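Cullwood Window Washing – Frequently Asked Questions

Do I need to be home?
Only if the inside panes are on your list. Outside, all we ask for is an unlocked gate and a dog with low expectations.

What does it cost?
Our minimum visit is $40. Storm windows are extra, and so is the skylight you forgot to mention.

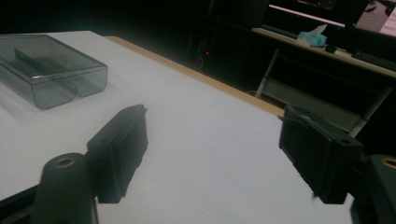
Do you work in the rain?
Yes. Rain doesn't spot clean glass – dirt does. Thunder is another matter, and Hwa-young will call you to reschedule.

How do I book?
Call before 4 p.m. and ask for Da-eun.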